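Gripper comparison operators, Saltley workshop

Mernus is looking for five people to drive robot arms by hand in a comparison of two-finger grippers. The work starts in September and is paid by the hour. No engineering background is needed.

What you will be doing

You will steer a pair of arms and use them to pick things up, hold them clear of the table and put them down again. Most of the objects are small and awkward to grip, and some go on or beside a plate. Each set of fingertips gets the same list of objects, and each object is tried 11 times per set. You mark every attempt as held, slipped or missed on the sheet. 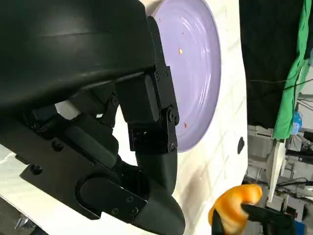 Hours and pay

Shifts run from 9.30am to 1pm or from 2pm to 5.30pm. You may do one shift a day but not both. The full plan comes to 1,152 attempts, shared between all operators, and we expect each person to get through about 100 in a shift once trained. Training is paid at the same rate.

Who we want

Steady hands and patience matter most. You must be able to stand for an hour at a time and keep legible notes. Glasses are fine.

Part of each shift is spent on lifts, where the object is raised well above the table and kept there while you watch the fingertips. 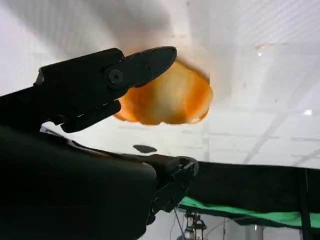
If it moves in the grip you write down which way, and whether you had to close the fingers further. The controller logs the motor readings, so you don't need to copy those.

People who took part in the Barbosa arm trials at our Gosusport site are welcome to apply again. Send a short letter and your available shifts to the Saltley office, marked "Gripper operators".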